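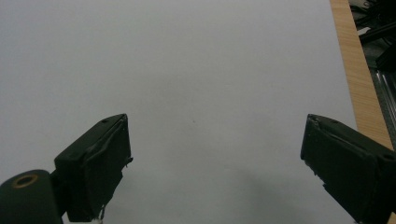 Rainy Day Box – README
Version 3, April 30, 2020

What's in here

A collection of 700 things to do at home with children, gathered from families in Drurkbridge and typed up, mostly in the evenings, by Adelino Matos and Celeste Torres. It covers board games, blanket forts, kitchen projects, treasure hunts, shadow puppets, backyard camping and a large, slightly worrying category called Other.

The first version was a spreadsheet Celeste kept for her own two kids. Adelino asked for a copy, added a column for mess, and it has been getting wider ever since.

Files

activities.csv – one row per activity, the main file
comments.csv – 2446 comments from parents who tried something and had feelings about it
supplies.csv – what you need, spelled the way we spell it
retired/ – 35 activities we took out, kept for the record. Please don't put them back. The one with the food colouring and the bathtub is in there.

Columns in activities.csv

id: A number. Gaps are where the retired ones used to be.
title: As the family sent it, with the capitals calmed down.
age_low, age_high: The sender's opinion. A family with one easygoing four-year-old will tell you everything is suitable from four.
minutes_setup: How long the grown-up spends getting ready.
minutes_play: How long the child stays interested. Sort by the first divided by the second if you want to feel something.
mess: 0 to 5. A 0 is a card game. A 5 involves flour, or glitter, or both. Glitter on its own is never scored below 4, no matter what the sender claims.
noise: Same scale. Scored for people in apartments.
place: kitchen, living room, yard, car, anywhere. "Anywhere" should be read with suspicion.
supplies: Codes that match supplies.csv, separated by semicolons.
source: Street or neighbourhood only. No family names.

How it was put together

Most of the entries came in on paper forms left at the Vilela bakery over one long, wet October. The rest arrived by email. We merged duplicates by hand, so there is now a single entry for "the floor is lava" where there were once a great many, each described by its sender as a family invention.

Spelling has been changed to ours. Quantities are metric, except where somebody's grandmother was firm about cups. Comments are left as written apart from names, which we removed, and a few remarks about in-laws, which we also removed.

Known problems

Movie nights are over-represented. People kept sending the same movie night with a different snack, and we gave up arguing and made snack a tag.

There isn't much for children over 11. Those who had them mostly left that part of the form blank.

minutes_play was filled in from memory. Treat it as a hope.

Rows tagged "foline" come from the old Foline newsletter, and several assume you own a fondue set. We have left them alone.

Supply codes for tape are a mess. Masking, painter's and packing tape all ended up as TAPE1 in version 2. We've fixed the ones we could work out from the instructions. If your fort falls down, try a stronger tape and let us know the id.

Please don't use it for

Ranking families. Someone tried to make a chart of neighbourhoods by mess score and it did not go over well at the rink.

Deciding what is safe. Nothing has been tested by anyone with a clipboard. Read the instructions, look at your own child, and decide.

Using the files

They open in any spreadsheet program. If accented letters come out as gibberish, import as UTF-8. Prakach, the little picker that draws a random activity, reads activities.csv directly and wants the column order left alone. It lives in its own folder with its own README, which is shorter and crankier.

Set Prakach's mess limit before you hand it to a child. The default is 5. Adelino has been meaning to change that.

Sending corrections

Email Celeste with the id and what's wrong. New activities go to Adelino. Put the title in the subject line and check first that it isn't lava.

Licence

Share it, print it, change it. Keep both names on it if you pass it along, and don't sell it.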